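Community Hall Coffee Corner Gets a Fresh Start in Brombridge

Anybody who has stopped in at the Brombridge community hall on a chilly morning knows the coffee corner, and anybody who has tried to find a packet of sweetener there knows it has had its troubles. For years the drink supplies lived in a pair of shoeboxes and a cookie tin with a dented lid, and if you wanted something particular you generally had to tip the whole business out onto the table and hunt through it while the line grew behind you. This April the corner was finally sorted out, and the regulars seem very pleased about it.

The work was led by Sudheer Menon, who moved over from Sostwood two years ago and has been coming to the morning card games more or less ever since. He says he had been grumbling about the cookie tin to his wife for so long that she told him to either fix it or find another subject. So he brought in some clear organizer boxes, cleared the old supplies off the shelf, and spent the better part of an afternoon going through everything, checking dates and putting like with like.

"I thought it would take an hour," Menon said. "Then I opened the cupboard under the sink and found there was a second cookie tin."

Altogether he and two friends from the card table went through 2506 packets of one kind and another, and Menon wrote the tally down on the back of a score sheet, which is still taped inside the cupboard door for anyone who would like to see it. Of those, 1161 were still good and worth keeping out for the hall. Another 1029 were also in date but more than the corner could ever use before they expired, and they went over to the Jekidthorpe drop-in center, where the morning crowd is a good deal bigger and the coffee goes fast. The rest were past their date and had to be thrown away, including some lemon tea that several people remember from the old hall, before the roof was redone.

The boxes are clear, so you can tell what is in them from where you stand, and the ones with a divider down the inside let two kinds of packets share a box without getting mixed up. The red coffee sticks now have a compartment to themselves, with the white sachets next door. They don't stand in neat rows, and Menon says he gave up on neat rows the first morning, when the early walkers came through. As long as each kind stays on its own side of the divider, he is happy.

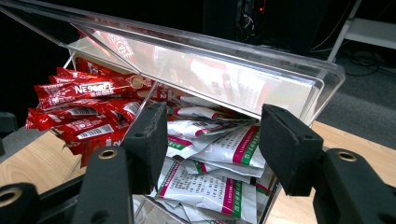
Where should leftover packets from home go?

Put them in the basket by the kitchen door, and they will be checked for dates and sorted into the boxes at the end of the week.

Visitors have been bringing in quite a few already, it should be said. One family cleaned out a late aunt's pantry and came by with a grocery bag full of tea and cocoa, and the staff at Tahiri, the bakery on the corner, have been sending over the sugar packets that customers leave behind unopened on the tables. The hall is glad to have all of it, though it does ask that people please leave out anything that has been torn or taped back together, and anything in a jar, as there is still no good spot for jars.

There was a bit of debate over whether to put labels on the boxes. Some of the card players felt strongly that they ought to be labeled in large print, and others felt just as strongly that a person can see perfectly well what is inside a clear box and that labels would only peel off in the steam from the kettle. For the moment the boxes have been left plain. Menon says he will gladly letter some cards if enough people ask him, and he has already been asked by three, one of whom was his wife.

The corner has picked up a few other small improvements along the way. The mugs have moved to the lower shelf, where the shorter members of the knitting circle can reach them without asking for help, and the stirrers have a tall glass of their own. The old kettle with the loose handle has been retired, and a newer one was given by a couple in Sostwood who had received two for their anniversary. The first cookie tin, the one with the dented lid, went home with a member who keeps buttons in it now. The second is holding spare batteries for the wall clock.

The coffee corner is open whenever the hall is, starting at 8:30 in the morning, and drinks are still free, with a dish out for change if you happen to have some on you. Menon would also like it known that he is looking for somebody to help him with the spice shelf in the main kitchen, which he describes as the next job and a much worse one. He can be found most mornings at the card table closest to the radiator.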